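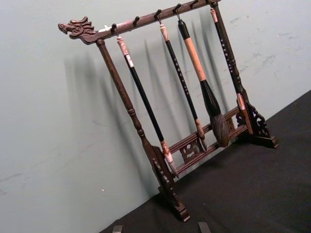 Brush rack with the dragon head, four brushes hung tips down.

STUDIO ASSISTANT, PART TIME — Vumen Brush Calligraphy, Neves

Posted January 2022. Open until filled. Please read the whole thing before you write, it's long but the answers are in it.

Need one person. Part time, mostly afternoons into early evening, some mornings when there's a delivery. The job is looking after brushes, paper, ink and the people who come to use them. Small studio, two rooms and a sink area, upstairs from the Brendex building lobby, side entrance. No calligraphy skill required. Clean hands and patience required.

Quick facts
Pay: $20 an hour, paid every two weeks
Hours: 40 a month to start, more in October when the evening course fills up
Start: as soon as you can
Contract: six months, then we talk
Place: Neves, in person, can't be done from home
Training: paid, first two weeks

What we are
Beginner and intermediate brush classes, adults and teens. Open practice hours. A small mail-order side, starter kits and practice paper. We also lend brushes and display pieces to schools and libraries and they come back in all kinds of condition. That last part has grown a lot and is why we're hiring.

What you'd do, most days

Open the room. Blinds, heat, felts on the tables, water pots filled halfway. Put out paperweights. Check the sign-up sheet against the places set and fix it if it's wrong.

Wash brushes after class. Cool water, no soap unless told. Work from the base of the hair down, press, don't twist. Keep going until the water's clear, which on a big brush takes longer than you think it should. Shape the tip with your fingers. Then hang.

Hanging is most of what people get wrong so a bit more on it. Loop over the hook, hair pointing at the table. Not stood in a cup. Not flat on a towel overnight. Leave a gap between brushes so the hair isn't touching anything. Slim ones can go fairly near the posts, the big ones want the space around them.

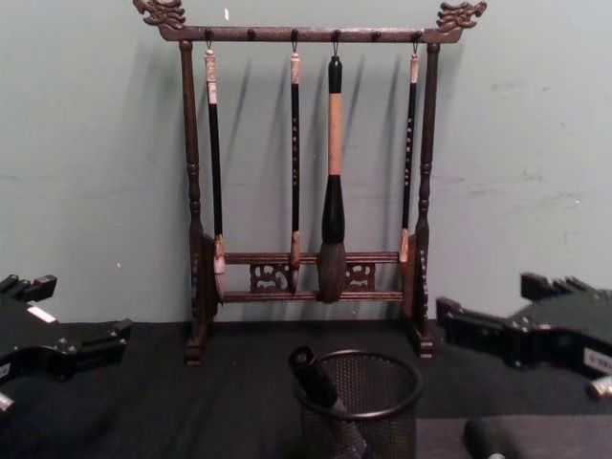 Empty pegs are fine, please don't fill a rack just to fill it. If a class used four brushes on a stand then four go back on it and the rest of the pegs stay as they are. Every rack has a card in the drawer with what belongs there. Check against the card, initial it, done. If one is missing write it down the same day, even if you're sure it'll show up in somebody's bag. It usually does. Write it down anyway.

Dust the racks. Sounds like nothing. The carved ones collect dust in every curl and in the cutouts of the panels down low, and a wet cloth leaves grey paste in there that has to be picked out with a toothpick. Dry soft brush first, then a barely damp cloth on the posts and rails. Nothing oily. No furniture spray!! Lift by the posts, two hands, never by the top bar and never ever by a dragon head. Take the brushes off before you move it. Yes, even if it's only going to the next table.

Paper. We go through it. 3000 sheets is a normal order from us and it comes in flat bundles, heavy, you'll be cutting and restacking. Smooth side up. Practice paper on the low shelf, the good stuff up high away from the sink. Guillotine training given, nobody uses it untrained.

Ink. Grinding is for students, you don't have to do that. Bottled ink you'll be decanting into small dishes. It does not come out of clothes. Wear something you don't love, or one of the aprons, they're all stained allready.

Kits. The Plollum starter kit is ours: a brush, a small ink bottle, practice sheets, a folded instruction page. You'd pack them, label them, take them down to the drop-off. We have 525 on the books for spring and they won't pack themselves. Slow steady work, music's fine. Each brush gets looked at before it goes in. Hair straight, cap on firmly, loop not frayed. Rejects in the blue tray with a note.

Loans. Schools and libraries borrow a rack plus a set of brushes, for a lesson or a display. You'd check out, check in, and do the condition sheet both ways. Example of what goes on a condition sheet, since people ask at interview:

Rack — finials, both, any chips
Rack — pegs and hooks, any bent or gone
Rack — posts upright, feet flat, no wobble
Panels — both in, not cracked
Brushes — how many, which size, which hook
Each brush — cap, loop, shaft, lettering still readable if it has any, hair
Anything odd

Takes ten minutes once you know how. Please don't write "all ok". Write what you looked at.

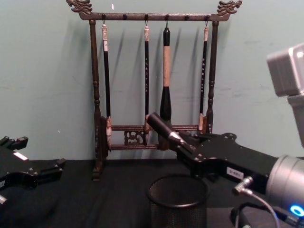

Slim brushes at the sides and left of center, thick one between. On a black tabletop.

Who it'd suit

Somebody careful who doesn't get bored by careful work. You like putting things back. You can talk to a nervous beginner without taking over their page, and you can also be in a room for two hours with people practicing and not need to chat. It's quiet in here. Some applicants have found it too quiet and told us so, fair enough.

You'll need
To lift a paper bundle from floor to table
To be on your feet for a good part of a shift
Reading and writing English well enough for labels, emails, the loan book
Basic computer, a spreadsheet and a shipping label page, that's all
To turn up on time. Class can't start if the door's locked

Nice but not needed
Any reading of Chinese or Japanese. Some brushes have characters running down the shaft and it helps at check-in to know which is which, but we can teach you to match them by shape
Any woodwork or repair, small things, gluing, re-tying a loop
Retail or library or classroom work
A bike or car for the odd loan delivery (we pay mileage)

Not needed at all
A degree. An art portfolio. Please don't send a portfolio, we won't have time to give it the look it deserves.

Not a good fit if you want full time quickly, or want to be teaching classes within the year. Teaching is a separate thing, seperate application, we'll post when it's open.

A normal shift, so you know

In at two. Room open, felts down. Pack kits until the first people arrive. Class runs, you top up water and paper and hand out brushes from the racks — big brush only if the sheet says so. Break. Second group. They leave, you wash. Washing is half an hour if it was a small group. Hang everything, cards checked and initialed. Tables wiped, black cloths shaken outside and put back on flat. Sink left clean, and I mean the drain too. Lights, lock, key in the box.

Mornings are different, that's paper deliveries and loans.
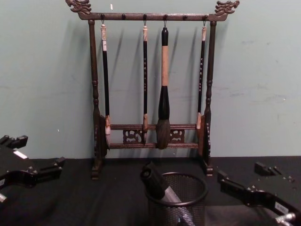 Big brushes take the longest to dry so they go up first, then the slim ones around them. Don't speed it up with the heater, hair goes brittle and the glue lets go. Before you lock up have a last look along the bar from the side, you can see right away if a loop is only half on. We lost a very nice one to the floor that way. Tip was never right after.

What you get
The hourly rate above, same rate for training
One free class per term, any level, you pick
Practice hours whenever the studio's open and there's a spare place
Cost price on paper, ink, brushes
Tea. Decent tea
Shift plan given a month ahead, and we stick to it

Access: side entrance has one step, then there's an elevator, small but works. Restroom on our floor. Tables can be raised for wheelchair use, two of them anyway. If something about the job as written doesn't work for you but the rest does, say so in your email and we'll see what can move around. Lifting can be split up for instance.

Smells: ink has a smell, some people get headaches. Come stand in the room before you say yes.

How to apply
Email the studio, subject line "assistant". Put in:
— a few lines about you, doesn't need to be a formal letter
— what days and hours you can't do
— one thing you look after or have looked after. Tools, plants, an instrument, a bike, whatever. What you do for it and how often
— a phone number

Resume if you have one handy, fine if not. No attachments over one page please, the inbox is old.

We answer everyone, might take a couple weeks. If we'd like to meet you we'll ask you in for a paid trial hour: wash three brushes, hang them, pack two kits, fill in one condition sheet. Somebody will show you each thing first. No trick to it. Ask as many questions as you want during it.

Under 18, sorry, not this time, insurance. Already a student here? You can apply, same process, tell us which class you're in.

Questions before applying, call the studio number in the afternoon. If nobody picks up we've got wet hands, leave a message.

Please don't drop in during class to ask about the job. Open practice hours are ok, ring the bell at the side entrance, the lobby desk at Brendex can't let you up.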